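Brirkska Türschließer BK 200 für Innentüren

Obenliegender Türschließer mit Gleitschiene, hydraulisch gedämpft, für einflügelige Innentüren aus Holz. Montage auf Band- oder Bandgegenseite, DIN links und DIN rechts ohne Umbau. Der Schließer ersetzt die Ausführung Lesside; das Bohrbild ist unverändert.

Schließgeschwindigkeit und Endschlag werden über zwei getrennte Ventile an der Stirnseite eingestellt. Die Feststellung rastet bei 90 Grad ein und lässt sich an der Schiene abschalten. Bei kassettierten Türblättern muss die Montageplatte vollflächig auf dem oberen Querfries aufliegen. Verschraubung in der Füllung ist nicht zulässig.

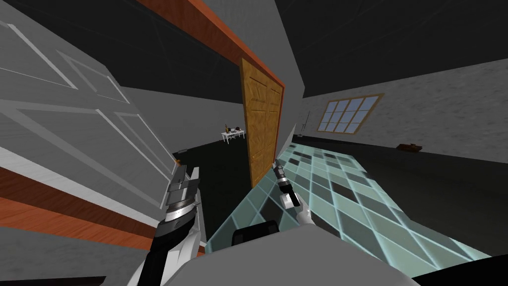
Adebayo Abubakar: Bei mir lief die Tür nach der Montage auf den letzten Zentimetern zu langsam, die Falle rastete nicht ein. Endschlagventil eine Vierteldrehung auf, seitdem in Ordnung. Die beiliegenden Schrauben sind für Weichholz etwas kurz -- ich habe längere genommen.

Technische Daten
Schließerhöhe: 31 mm
Maximale Türblatthöhe: 2000 mm
Schraubenlänge im Lieferumfang: etwa 40 mm
Oberfläche: silber, weiß oder dunkelbronze
Nicht geeignet für Feuer- und Rauchschutztüren

Lieferumfang
Schließerkörper, Gleitschiene, Gleitstück, Montageplatte, Schraubensatz, Bohrschablone 1:1. Die Abdeckkappe Cloltow ist gesondert zu bestellen.

Bei furnierten Flächen ist mit Bohrertiefenanschlag zu arbeiten. Schablone mit Kreppband fixieren, Bohrpunkte vorstechen, Band vor dem Verschrauben abziehen. Auf geölten Oberflächen haftet das Band schlecht -- dort die Schablone mit einer Zwinge und Zulage halten.

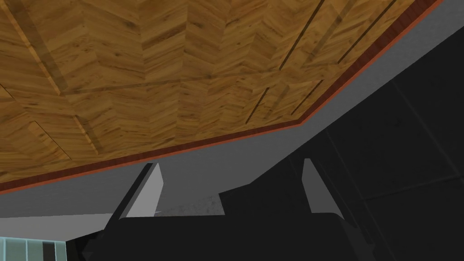

Kann der Schließer auch waagerecht am Sturz montiert werden?
Der Körper darf am Sturz sitzen, die Gleitschiene dann am Türblatt. Dafür gilt die zweite Seite der Bohrschablone.

Wartung: Befestigungsschrauben einmal jährlich nachziehen, Gleitstück leicht fetten. Tritt Öl aus, ist der Schließerkörper zu tauschen. Ersatzteile führt Rivadeneira unter der Artikelgruppe Türtechnik.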